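Print
E-mail

The loyalty card problem

Dec 20, 2018

I have a drawer with loyalty cards in it. Coffee, shoes, a garden centre I went to twice. Until June I had resisted adding one from Narnitz, the homeware and clothing shop that took over the old bank on our high street, mostly because the girl at the till asked for my date of birth before she asked if I wanted a bag.

Then I wanted a coat. It was in the window, dark green, proper lining, and the ticket said 204 with a smaller price underneath for "friends of the shop". I asked Kamarul Siregar, who owns the place and is usually somewhere near the scarves, what a person had to do to become a friend. Fill in a form, he said. So I filled in a form, and I've been keeping an eye on the arrangement ever since.

The coat is good. I'll say that early so that nobody writes in. The buttons are sewn on by someone who meant it and it has been through one wet autumn without complaint. My doubts are about everything that came with it.

You get points. You get one point for each pound, and at 700 points you get a voucher for 8 pounds. I did that sum on the bus and then did it again when I got home, thinking I'd dropped a nought. A little over a penny in the pound, then, and only if you carry on spending until you reach the line. Stop at 690 and you've got nothing but a plastic card with a leaf on it.

Kamarul says people like points. I'm sure they say they do. I asked my sister, who has had her card for longer than me, how many she'd got and she had no idea. She thought she might have had a voucher once but it had run out. When I looked at the back of my own card (very small print, pale grey on cream, which I'm sure looked lovely on somebody's screen) it said vouchers last 100 days. So you spend for a year or two, you're given your 8 pounds, and then a clock starts.

The friend price is a separate matter and it bothers me more. After the coat I started looking at the tickets properly. Nearly everything in the front half of the shop has two prices now. The Andholm blankets have two prices. The Greco saucepans, which I'd been eyeing up for months, have two prices, and I am almost certain that the lower one is what they cost in the spring when they only had one.
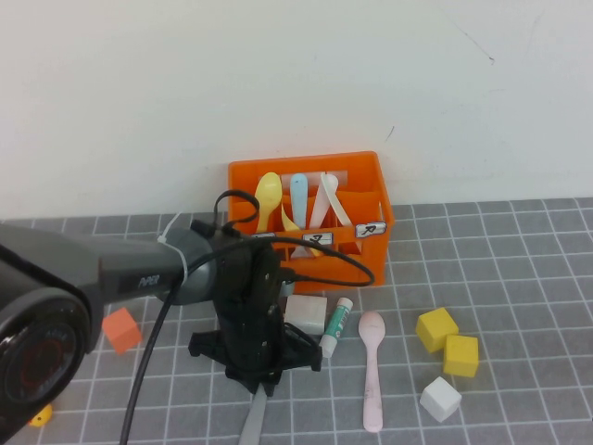

I can't prove it, mind. I don't keep a notebook of saucepan prices, though I'm beginning to think I should. I mentioned it to Kamarul and he was perfectly pleasant and said suppliers had put things up, and that the friend price was his way of sheltering regulars from it. Perhaps so. It's a nice thought. It would be a nicer one if I could see a receipt from before.

What I did manage was a comparison of sorts. Yoga Goh has a much smaller shop round the corner past the chemist, and she sells some of the same Andholm things, with one price on each and no card. The blanket was cheaper at Yoga's than the full price at Narnitz and a shade dearer than the friend price. I bought it from her. She wrapped it in brown paper and didn't want to know when I was born.

I asked her if she'd ever thought of doing a scheme. She had. A man from a company called Vakatex came in with a tablet and a folder and told her that shops with a card see customers come back more often. She asked him whether they came back because of the card, or whether the people who take a card are the ones who were coming back anyway. He said he'd find out and send her something. She's still waiting.

I thought that was a very fair question and I've been trying it out on myself. Have I been into Narnitz more since June? Yes, a bit. I went in on my way to the library to "use" the friend price on some candles I didn't need. I went in when they sent me an e-mail saying my points were waiting for me, as if they were stood outside in the rain. I came out that time with a tea towel. It's a perfectly decent tea towel but I have a lot of tea towels.

The e-mails deserve a grumble of their own. I ticked the box that said "occasionally". Since the start of this month I have had one nearly every morning, and they all say it's the last chance. There was a last chance for slippers, and then two mornings later another last chance for the same slippers, in the same colours. I tried to unsubscribe and was asked whether I was sure, and then whether I'd like fewer e-mails instead, and then to log in with a password I never made.

I don't want to be unfair to the shop itself. It's warm, the staff let you alone, and the bank's old counter looks very handsome with jumpers on it. They'll take things back without a fuss, too. My sister returned a lamp without the box and had her money the same afternoon. If they'd left it at that I would have been telling everyone to go.

I still need a saucepan. The Greco one with the lid is the one I want, and Yoga doesn't stock it, so I'll be back at Narnitz after Christmas when the sale tickets go on. I've written today's two prices on the back of the gas bill and put it in the drawer with the cards.

Print
E-mail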